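Paper Towel or Sponge? Kitchen Habits in Shared Student Housing

1. Background

Our group looked at how students living in shared houses clean up after cooking, and what it costs them. The idea came from a unit on household waste. We surveyed residents of Tulness, a student village with 200 kitchens, and asked each kitchen to keep a tally for five weeks.

Most kitchens kept a roll on the counter, within easy reach of whoever was cooking. A few kept it in a cupboard, and those kitchens used less.

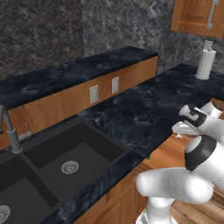 2. Results

Over the survey period the kitchens went through 3625 rolls. Spills on the bench were the most common use, followed by drying hands. Draining fried food came well behind.

Kitchens that shared the cost of rolls used more than those where each person bought their own. We had expected the opposite.

3. Sponges

Sponges were harder to track. Many people could not say when theirs was last replaced. Storage varied too: beside the sink, under it, or in a drawer.

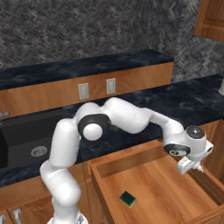 Jianguo Meng
Student researcher, Household Waste Project

A sponge kept in a closed drawer dries slowly, and several residents complained about the smell. We suggest an open rack and a cotton cloth for everyday spills. The cloths can go in with the regular wash.

4. Next steps

We plan to repeat the tally in June at Bristari, where the kitchens are smaller and the residents do their own shopping.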